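Direo has announced an input and output board for small single-board computers, intended for home automation, greenhouse control and light workshop use. The board, named the Wurine, was released on 28th November and is available from the company's online store and through its distributor, Stöcker.

The Wurine provides 14 digital inputs and 11 switched outputs. Each output has its own status light and a removable screw terminal, so that wiring can be prepared before the board is installed. Up to two boards may be stacked on one host computer, with the address of each set by a small switch near the power connector. 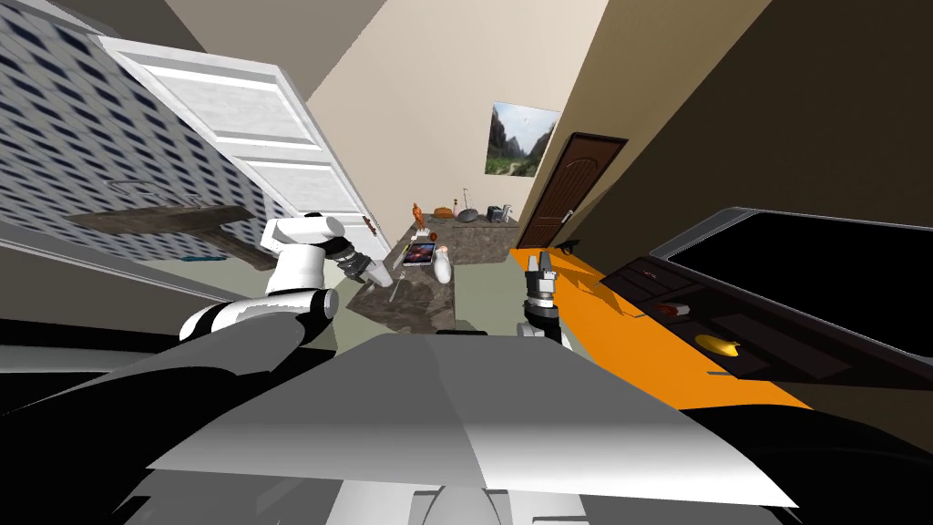 A gripper over a marble-topped counter, in a computer-rendered interior.

Power is supplied through a separate connector – the board does not draw from the host – and the accepted range extends to 28 volts. A resettable fuse protects the supply line. Direo states that existing mounting plates for its earlier boards will fit without changes.
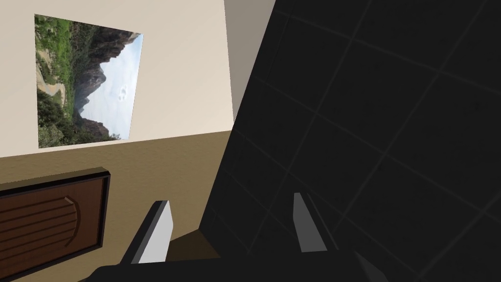 Software support is provided through a command line tool and a Python library, both published under an open license. The library includes sample programs for timed lighting, pump control and door sensors. Owners of the earlier Pancombe board, which was introduced in May, can move their settings to the new model with a conversion script included in the download. The Pancombe will remain on sale while stock lasts and will continue to receive software fixes.

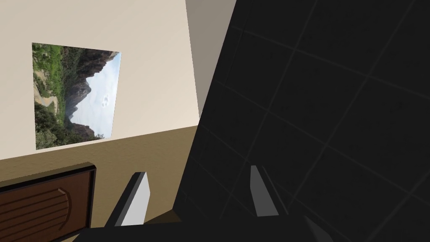 A mountain landscape on a cream wall, from the same rendered interior.

The board is sold fully assembled with terminals and spacers. A case and a rail mounting kit are offered separately. Wiring diagrams and the full manual may be downloaded from the product page.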